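How to oil a wooden table at home

Home > Guides > Wood care

Written by Torben Buschmann

Last October I bought a used beech table for my kitchen. The seller told me it was oiled, but the surface was dry like paper and every glass made a ring. I have oiled it four times since then, and also two tables for friends, so now I have a method which works for me. I write it down so you can save yourself the mistakes.

What you need

Hardwax oil or plain linseed oil with drier (I use the one from Besus, in the small can)
Sandpaper, 120, 180 and 240 grit
A sanding block, cork is best
Four or five cotton rags without lint
A vacuum cleaner with a soft brush
Thin gloves
A metal bucket with water and a lid

First find out what is on the table

Put a few drops of water on a place where people don't look, for example near the leg. Wait ten minutes. If the water goes in and the wood becomes dark, the surface is raw or the old oil is used up, and you can continue with this guide. If the water stays in round drops, you may have lacquer. Lacquer must come off completely before oil, and this is a different job with much more dust. Do not put oil on top of lacquer. It will stay sticky for weeks, I have tried it.

Sanding

Start with 120 grit only if there are rings or scratches. For a table in good condition you can begin with 180. Always move with the grain, in long strokes, with the same pressure from one end to the other. Many people push harder on a stain, and then they get a small valley which you see each evening when the lamp is low. It is better to sand the whole board a bit longer.

After 180, wipe the wood with a damp cloth and let it dry for two hours. The small fibers will stand up and the table feels rough again. Don't worry about this. Now take 240 and go over it lightly. My friend Hiu-tung Lau goes up to 400, and her table is very smooth, but the oil goes in less deep and she has to repeat it more often. I stop at 240.

Vacuum everything, also the underside of the edge, where dust likes to hide. 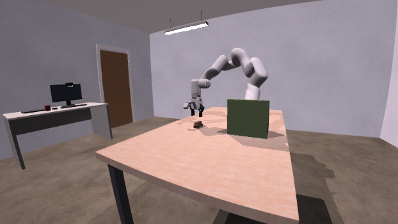
The room should be warm, at least 18 degrees Celsius, and with a window a little open. Stir the oil well and don't shake it. Pour a small amount on the rag, not directly on the wood, and spread it very thin with the grain. Thin means that you see the color change but no wet film that can run. Begin with the underside if you plan to do both sides. A tabletop that is oiled only on top can bend after some time, mostly if the boards are wide.

Wait 15 minutes. Some places will look dull already, usually the end grain, and these can get a little more. After another 15 minutes take a clean rag and remove everything that is still on the surface. Rub until the rag moves easily. This is the step people do too quickly, and I also did, the first time. What you leave there will dry as a shiny, soft skin.

Let it dry overnight. The next day, go over it once with the used 240 paper, almost without pressure, vacuum, and put the second coat in the same way. For beech and oak 2 coats are enough. Pine drinks more and may want three.

Important: the rags

Rags with linseed oil can become hot and catch fire by themselves. Do not throw them in the trash in a ball. Put them in the bucket under water, close the lid, and ask your local waste center where to bring them.

When can I use the table?

You can put light things on it after one day. For hot plates, wet glasses and a tablecloth, please wait a full week. In a cold room it takes longer.

Care during the year

Clean with a damp cloth and a drop of mild soap, then dry. Make the water test again every six months. If the drops go in, one thin coat without sanding is normally enough.

Comments (2)

Pak-hei Shih
Can I use olive oil from the kitchen?

Torben Buschmann
Please don't. It never gets hard and after a while it smells old. If you want something from food, take pure walnut oil, but it needs much patience to dry.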